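Zernutance Guideline for Robotic Disassembly

The Zernutance guideline is a voluntary set of rules for robot cells that take apart used desktop computers. It was drafted at Minero and tried out at a test site in Lasau. It has no legal force, and its claim to be a standard is disputed.

Scope

The text covers open tower cases placed on their side, with one or two arms working over the same table. Laptops and servers are left out.

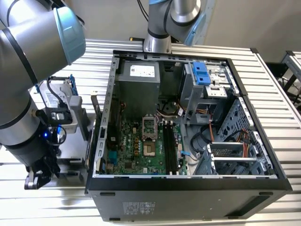 Operators must cut power to the computer before an arm enters the case, keep the gripper clear of open processor sockets, and set removed drives down in a marked spot within reach. Loose cables are covered in a single sentence, which asks for "due care." Critics see this as the weakest part of the text, as cables are a common cause of failed grasps.

Evidence

Supporters cite a trial of 442 cases with few damaged boards. The trial had no control group, and the definition of "damaged" was changed in January, before the results came out. A planned run of 2,000 cases has not been reported.
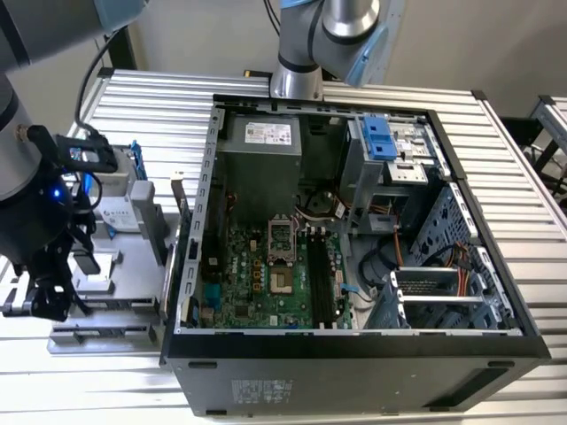 Surdu, a recycling firm that follows the guideline, has said it lowers drive damage but has released no figures. The rule on shared space between two arms sets a minimum gap of 100 millimeters and gives no source for the number.

Status

No outside body has audited the guideline. Sites certify themselves by filling in a form.

Last updated February 21, 2025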